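Textile Conservation Methods, Unit 4
Adhesion, Creep and Peel in Small Assemblies
Instructor: Wakana Kuroda. Lab sections: Rin Sekiguchi

These notes cover the second half of the unit and assume the reading on surface energy. Bring them to lab. The worked values are for the class adhesive, Prudow, and should not be carried over to other products.

1. What a bond has to do

An adhesive joint between a textile and a rigid support carries load in three ways: tension normal to the surface, shear along it, and peel at an edge. Tension and shear spread the load over most of the bonded area. Peel concentrates it in a narrow line at the edge, so a joint that holds well in shear can fail in peel at a small fraction of the same force. Most failures seen in mounted textiles begin at a corner.

Peel strength is reported as force per unit width. If a strip 25 mm wide separates at a steady 5 N, the peel strength is 5 divided by 25, or 0.2 N/mm. The peak at the start of the trace is not used. Take the mean over the flat part of the curve and state the angle of the test, as values at 90 degrees and 180 degrees are not interchangeable.
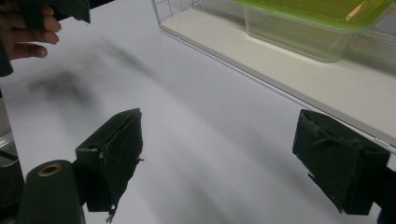 EDGE CONDITION

A cut edge on a felted or foamed material has no finished boundary. Fibers at the edge are held only by their neighbors, and when they pull free the bond line moves inward. The strip then looks narrower than it was cut. Measure width at the bond and not at the free end.

Woven goods behave differently. A plain weave cut along the grain loses whole yarns one at a time, and the trace shows a regular step with each loss. A weave cut on the bias tends to distort before it frays, which lowers the apparent stiffness of the sample. Record the direction of the cut on every specimen card.

2. Modes of failure

Adhesive failure: the layer separates cleanly from one surface. Usual causes are poor wetting, dust, or residual finish on the cloth.

Cohesive failure: the layer splits within itself and leaves residue on both sides. The bond to each surface was stronger than the adhesive.

Substrate failure: the cloth tears or delaminates before the bond gives. For conservation work this is the worst of the three – the repair has outlasted the object.

Mixed failure is common. Estimate the share of each mode by area with the transparent grid and write it as a percentage.

3. Creep

A viscoelastic layer under constant load continues to deform. For the range used in this course, the Noguchi plot is enough: displacement on the vertical axis, logarithm of time on the horizontal. A straight line means that each tenfold increase in time adds the same displacement. An upward bend means that failure is approaching and the specimen should be taken down.

Worked case. A lap joint carries a hanging mass of 200 g. The bonded area is 4 square centimeters. Force is 0.200 times 9.81, or 1.96 N. Shear stress is 1.96 N over 400 square millimeters, or 0.0049 MPa. This is far below the short-term strength of the adhesive. Such a joint may still creep, and short-term strength alone does not justify leaving a hanging textile on it.

Temperature has a strong effect. Specimens stored near a radiator or a lighting track should be treated as a separate series. The lab series is held at 63 percent relative humidity in the Bellell cabinet, and the door stays shut between readings.

4. Washing out water-soluble adhesive

Cut a test piece from the same cloth and treat it before touching the main specimen. Use deionized water at room temperature in a shallow tray, with the textile supported on open mesh so that both faces are wetted. Lift the mesh and not the cloth. A saturated wool can weigh well over its dry weight and will stretch under its own load.

Change the bath when it turns cloudy. Blot between sheets of unprinted absorbent paper, and pin out only when the grain has been squared.
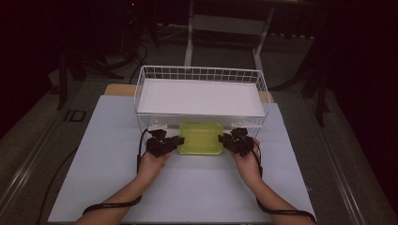 Does a second bath remove more adhesive than a longer first bath?

In most cases it does. Dissolved material slows further release as its concentration rises, and fresh water restores the difference. Two short baths also keep the fibers swollen for less total time.

5. Lab report

Submit the peel traces, the creep plot and the specimen cards. Report mean and standard deviation to two significant figures. Discarded specimens stay in the table with the reason given. Sections using the Lastetetti backing cloth should add a control strip with no adhesive.

Reports go to Rin Sekiguchi before the first class in March.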